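4.3 Installing the receiving antenna and ordering a first scene

This section applies to the Trutier ground receiving kit, models with the 600 mm dish, and to the Gelberg desktop software supplied with it. It should be read together with section 4.2 (Site survey) and section 6 (Data licences). Installation of the larger dish is covered in a separate supplement and must be carried out by a Dantas engineer.

Before you begin

The following must be in place before the antenna is raised:
a firm, level base able to carry the mast and its ballast;
a clear view of the sky above 10 degrees of elevation in every direction used by the pass schedule;
a mains supply within reach of the indoor unit;
the station certificate issued when the kit was registered.

CAUTION: Do not raise the mast in high wind or when thunder can be heard. Two persons are required for steps 3 to 5.

Mounting the antenna

1. Place the base plate in the position marked during the site survey. Check it with the spirit level in both directions.

2. Load the ballast trays evenly. Do not exceed the figure stamped on the tray.

3. Insert the mast into the base and tighten the three collar bolts by hand only.

4. Lift the dish on to the mast head. One person supports the dish while the other fits the locking pin.

5. Tighten the collar bolts fully with the long key. Check that the locking pin cannot be withdrawn.

6. Connect the grey cable to the port marked RX and the black cable to the port marked ROT. The plugs are not interchangeable and must not be forced.

7. Lead both cables indoors through the gland supplied. Leave a drip loop outside the wall.

NOTE: The maximum cable run is 42 metres. Where a longer run cannot be avoided, order the line amplifier before installation.

Starting the indoor unit

8. Switch on the indoor unit and wait until the amber lamp is steady. The first start takes longer than later ones, as the unit must download the current orbit file.

9. Open the software and select Station, then Register. Enter the number on the station certificate.

10. Select Align. The dish will turn through its full range and return to the rest position. Keep clear of it until the lamp turns green.

If the lamp turns red, select Station, then Report, and note the code displayed. Codes 11 to 19 concern the cables and can usually be cleared by repeating step 6. For any other code, contact the support desk.

Ordering a first scene

11. Select Passes. The list shows each overpass of the Prerkach satellites for which the station holds a licence.

12. Choose a pass and draw the area of interest on the map. The area must not exceed 3000 square kilometres under a standard licence.

13. Select a product. Crop Cover is recommended for a first order. It assigns each part of the area to a class such as maize, cereal, grass or bare soil, and the result is easily compared with what is known on the ground.
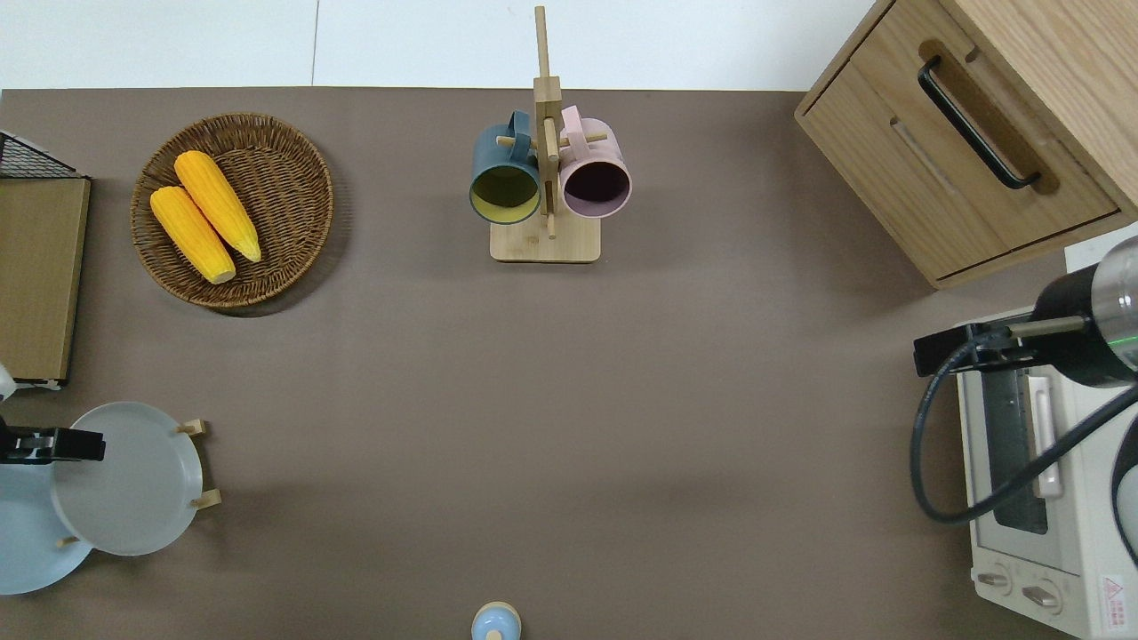 Figure 4-6. Two ears of corn in a woven basket.

14. Confirm the order. The scene is received during the pass and processed afterwards. A notice appears in the Inbox when the product is ready.

15. Open the product and compare at least five fields with local records. Enter any differences under Feedback. Products ordered outside the growing season will show few crop classes; for most northern stations August gives the fullest result.

NOTE: Each unprocessed scene occupies almost 2000 megabytes. Archived scenes should be moved to external storage at regular intervals. The software does not delete them.

CAUTION: Do not switch off the indoor unit while a pass is in progress. The scene will be lost and the order will still be charged against the licence.

Records and responsibility

The station holder shall keep a log of passes received, faults reported and any movement of the antenna. If the antenna is moved by any distance, steps 1 to 10 must be repeated and the new position declared.

Requests for a change of licence are to be addressed to Irena Górecki, Station Licensing. Technical queries are to be addressed to Shirley Fairclough, Ground Equipment Support, quoting the station number and the software version.

Section revised January 23, 2023. Replaces all earlier issues of section 4.3.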